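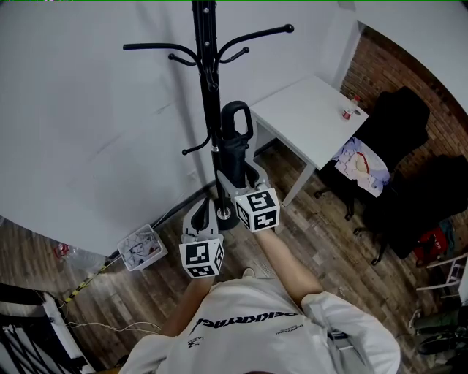

Coat stand in the entrance, with the umbrella beside it

List home | Threads | Search archive | Help
Filed under: Shared rooms > Entrance and cloakroom

From: Tímea Barta
To: Ondonside house list
Date: Tuesday, February 28, 2023
Subject: Re: Coat stand and wet umbrellas in the entrance

Dear Lorna, dear all,

Thank you for writing about the entrance. I have put my answers under your points, I hope it is easy to read in this way.

Lorna Haldane wrote:
> I came in on Sunday and there were so many coats on the stand that
> I could not find a hook for mine. Could we agree on something
> before we all start to put our coats on the radiator again? I
> would be happy with a simple rule and a little sign.

I agree with the rule, and I can write the sign if somebody corrects my English on it. My proposal is one coat for each upper hook, so four coats, and the lower hook only for bags and scarves. When a heavy bag hangs up high the stand begins to lean, and I have caught it once already with my shoulder. If you have two coats with you, please take the second one to your room.

> Also, is it allowed to move the stand? It is rather in the way
> when I carry my shopping through.

For me it can move. I would only ask that it stays on the wooden floor near the white wall and does not go over to the brick side. The brick is rough, and Mr Mackay upstairs has already a grey line on the sleeve of his good coat from it. Perhaps 32 centimetres from the wall would be enough for the hooks to turn and for the coats to hang straight. I measured it with my own winter coat, which is the thickest one I have.

> And what do we do with umbrellas? They are left everywhere.

This is the part where I have the strongest opinion, I am sorry. At the moment people lean them against the stand or hang them from a hook. A dry umbrella that is folded and wrapped can stand next to the pole, I have nothing against this. The ones with a curved handle are also easy to pick up again without bending much, and this is good for those of us with a bad back. But a wet umbrella should not stand on the floor. In May last year we had a dark mark on the boards near the door, and it took me two evenings with fine sandpaper and oil before it was nearly gone.

I looked for an umbrella holder and I found two possibilities. Irkska has a tall metal one, black, with a tray that you can take out and empty. The price is 21 pounds with delivery. Omitz has a ceramic one which is nicer, but it is heavy and I am afraid that somebody will break a toe on it. I prefer the first one. If you agree, I will order it on Friday and take the money from the jar — there should be enough in it, but I have not counted since the new door mat.

> Last thing, the table. Is it for post or for everything?

I thought it was for post and keys. It is white, and it shows every ring from a cup or a bottle, so please do not leave drinks on it. A cloth with warm water and a little soap takes most of the marks away. Please do not use the green powder from under the sink, it makes the surface dull.

One more small thing from my side. The two screws that hold the pole of the stand in its base become loose when people pull their coats down instead of lifting them. I have tightened them last week, and the key for this is in the kitchen drawer, in the envelope with "stand" on it. If you feel that the pole turns in your hand, it needs a half turn with the key, more is not necessary. Please put the key back in the envelope.

Lorna, will you tell me if the 32 centimetres are fine for you with your shopping trolley? I do not know how wide it is. If it is still too narrow we can try the stand on the other side of the table, but then the door of the meter cupboard must stay free, the man comes to read it in May.

With kind regards,
Tímea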